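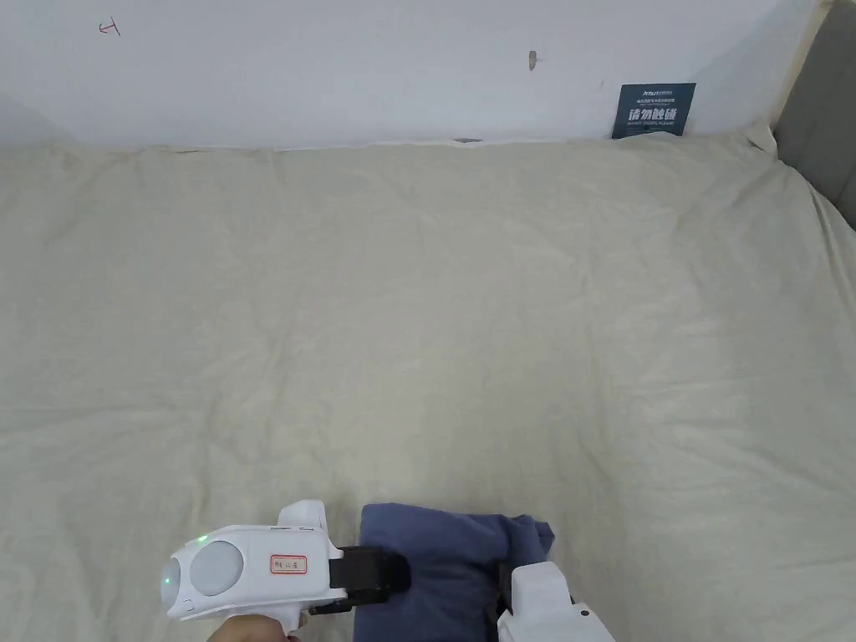

Quiénes somos

Mastent es una academia de idiomas con 2 aulas, 961 alumnos en el archivo y una cafetera que se jubiló antes que su dueña. La dirige Vusumuzi Nkosi, que vino a aprender español y acabó corrigiendo el nuestro. 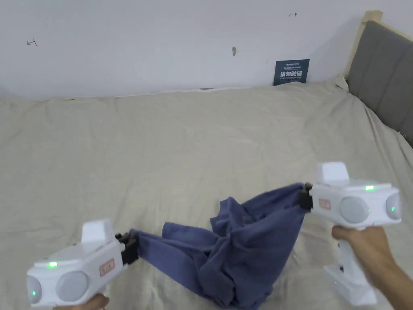 Enseñamos inglés y zulú a adultos con poco tiempo y muchas excusas. El vocabulario de casa va primero: sábana, arruga, cabecero gris - las arrugas dan para una clase entera. El subjuntivo llega en julio, cuando ya es tarde para pedir la baja.

Secretaría: pregunte por Ellen.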